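Tenant Help - Plondham Residences
Deposit deduction for a furnished unit

My lease ends in November. May the office deduct for ordinary wear on a glass-topped table?
Posted by R. Eyvindsson

Relu Lazăr
Ordinary wear is not chargeable. Chips and cracks are - the limit is $337 per item.
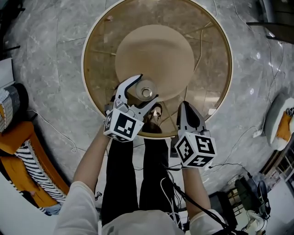 Last modified: November, 3:20 p.m.

Please request the move-in inventory in writing. The office must reply within two weeks.

Skondodden
Mine took three weeks. They kept $600 for a sofa.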